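Dravura Bin Picking Cell: Set-up Guide
Section 2. Planning the purchase

Please read this section before you ask for prices. It is written for the person who prepares the budget.

1. Make a list of the items which the arm must pick. Include the difficult ones, such as clear bottles and very small parts. The supplier will need this list to advise you on the gripper.

2. Measure the table. The bin must stand fully inside the reach of the arm, with 40 cm free on the side where people work.

3. Decide how the bin will be held. Spring clamps are cheap and are enough for trials. For daily production, plan for a fixed holder (Alwood part 447).

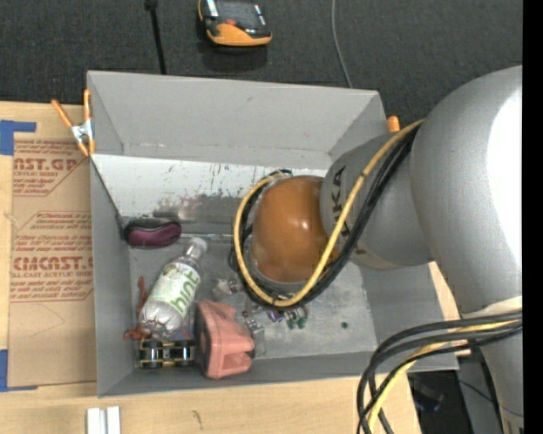
4. Add the cables to the budget as a separate line. Many buyers forget them, and later they must order longer ones at a higher price. Cables on the arm bend with every movement, so keep one spare set in stock.

Note: Detia and Cao bins have different wall angles. Do not mix them in one cell.

5. Reserve money for two days of training and for the safety check.

CAUTION: Do not order the arm before the safety check of the room is agreed in writing.

6. Send the completed form to Rajitha Khondokar in the planning office. Orders for delivery in January must include a deposit. For orders above 100 bins, ask for a separate offer.

Section revised November 18, 2019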